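Snacks on a wire rack
13/08/2022

When we moved to the new flat in February, I had one condition only: no more plastic bags full of drinks under the table. For years we kept everything like this, and every time somebody wanted a cola, we had to pull out three bags and put them back. I got tired of it.

So I started to look for a small shelf. In the Lavis shop near the station they had a bamboo one, very pretty, but it was made for spices and a bottle would never stand in it. At Toston the shelves were strong and deep, but the smallest one was the size of a washing machine. Finally I ordered a black wire rack from the Skoltance web page. It cost 39 and it came in a flat box, with no screws, only hooks that go one into another. I put it together on the floor while the rice was cooking.

I must say I did not love it on the first day. Black wire on a white table looked to me like a cage for a rabbit. But after one week I stopped seeing the wire and I started seeing the drinks, and that was what I wanted. With a cupboard you forget what you have. I once bought orange soda two times in the same week for this reason.

My system is simple. Bottles go down, because they are heavy. Chips go up and they must stand, never lie, because when they lie somebody puts something on top of them and then we eat crumbs. In the lower part I keep the same drinks together by color: orange on the left, cola in the middle, green on the right. The newest bottle goes to the back and the oldest comes to the front. I learned this from my first job, in a shop, where I filled the fridge every morning for almost two years.

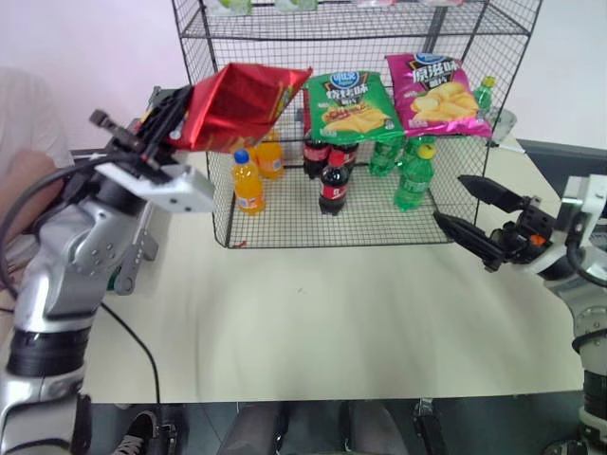
Onu, who reads this blog from the beginning, wrote to me that she would do everything the opposite way, with the bottles on top, so that small children can reach only the chips and not the soda.

I thought about this for some time. For a family with small children it is maybe right, but I would be afraid of the weight. The paper in the box says 5 kilos for the upper tier, and big bottles come to that very quickly. If you want to try it, please use the small ones.

Two more things I would like to add. First, the feet of the rack are bare wire and they can scratch a table. I cut small pieces of felt and glued them under the corners. Second, dust. It collects where the wires cross, and a cloth does not help much. I use an old toothbrush and warm water with a little soap, once a month, when the rack is almost empty before shopping.

The green soda is my favorite, so there is always more of it than we need. The pink chips are for my husband. He likes the plain taste, and I still don't understand why, but I buy them.

Next month I want to do the same with the tea and the coffee, which are now in four different places in the kitchen. I will write when it is done.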